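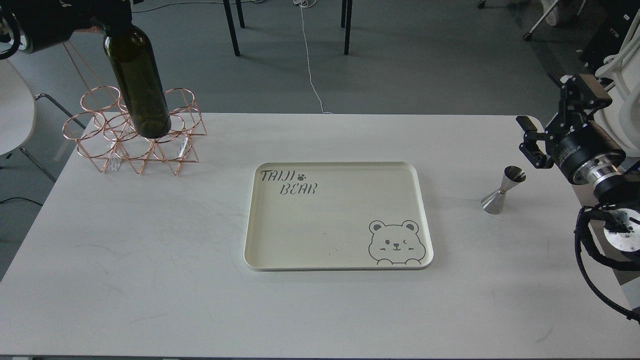 Bancada de testes para jogos em tela sensível ao toque: dicas de oficina

Antes de cada sessão, limpe as telas com pano de microfibra seco. Gordura altera o atrito do dedo e distorce a avaliação dos gestos de arrastar. No Praler, repetimos a mesma fase com as telas limpas e descartamos 267 dos 1.529 toques registrados na primeira rodada.

Desligue o brilho automático e fixe o valor em todos os aparelhos. Anote o valor na etiqueta traseira, junto com a versão do sistema. 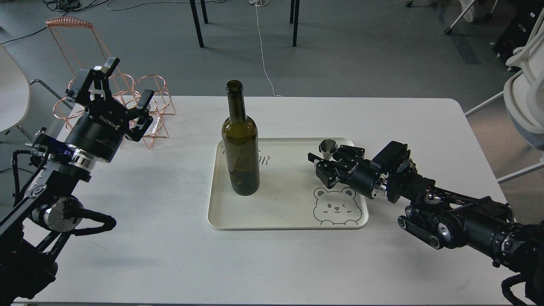 Os aparelhos de teste devem ficar agrupados por versão do jogo, com a tela para cima e sem capa. Misturar a versão estável com a de desenvolvimento invalida a comparação entre sessões. Para o transporte até a mesa, use uma bandeja de borda fina e elevada, com cantos arredondados, como a de cor creme da foto. Forre o fundo com borracha se os aparelhos escorregarem.

Carregue as baterias até o fim na véspera e teste fora da tomada. Alguns carregadores baratos geram toques fantasmas — o defeito some ao retirar o cabo, e muita gente o procura no código.
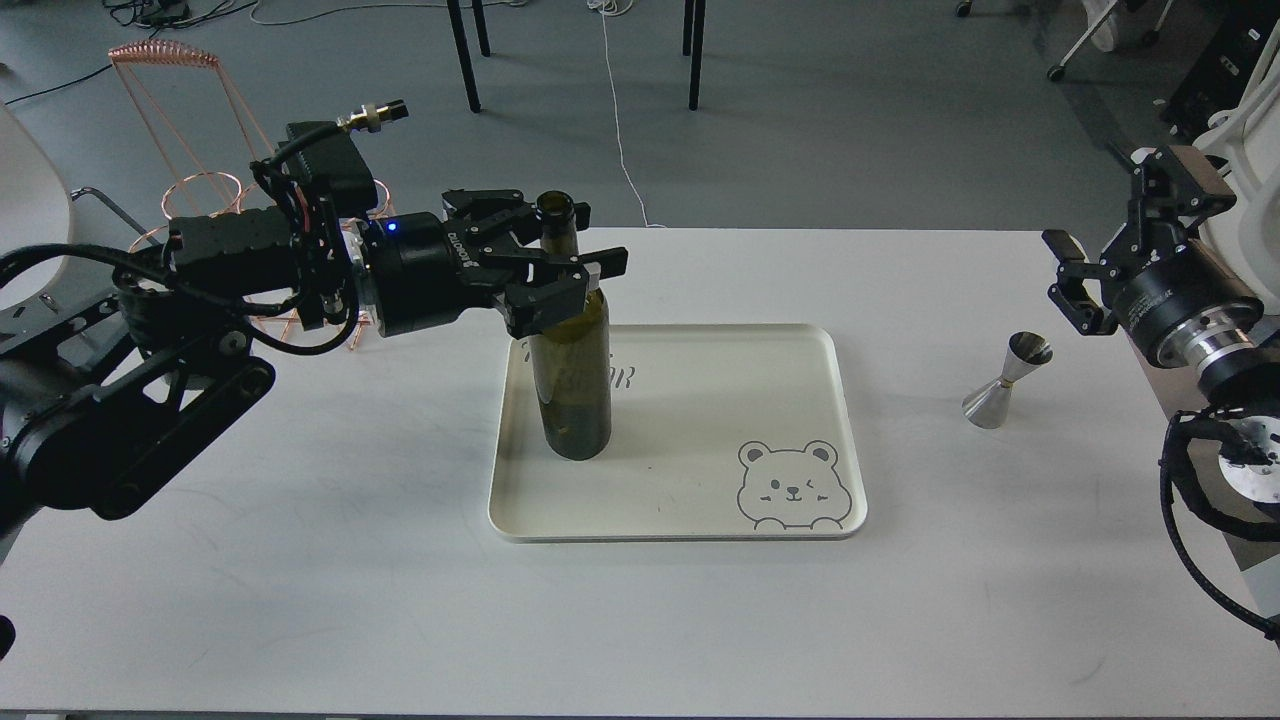 Garrafa de vidro verde-escuro sobre a bandeja creme.

Para medir a resposta ao toque, filme a tela e o dedo no mesmo quadro, em câmera lenta. Conte os quadros entre o contato e a primeira mudança visível. O Esik foi medido assim na build 1.667, com 2 aparelhos lado a lado, sempre na mesma fase.

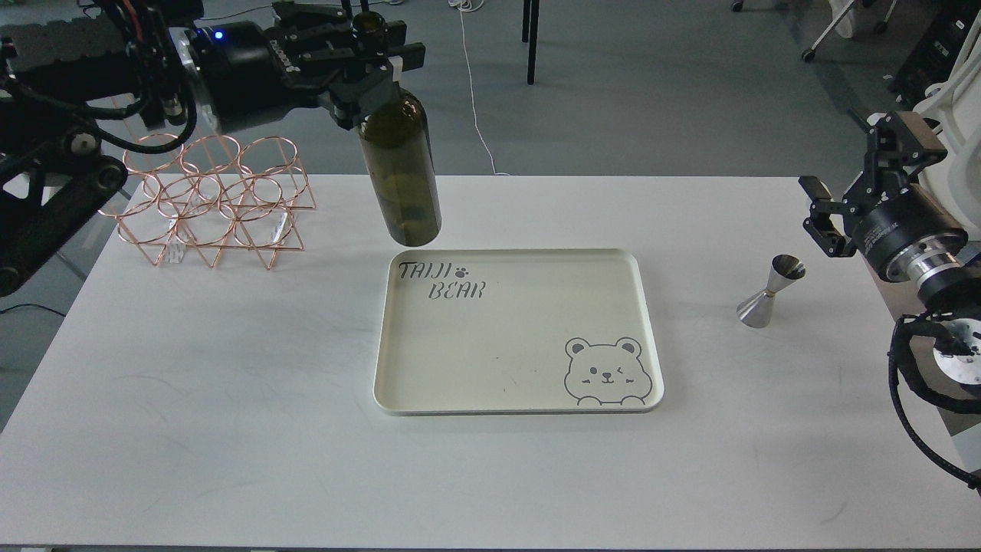
Repita a contagem com o aparelho quente, depois de meia hora de jogo contínuo. A redução de frequência do processador aparece nessa condição e raramente na primeira partida. Registre os dois resultados em colunas separadas da planilha.

Guarde os cabos enrolados em laço largo, com fita de velcro. Cabo que perde a conexão durante a depuração vai para o lixo.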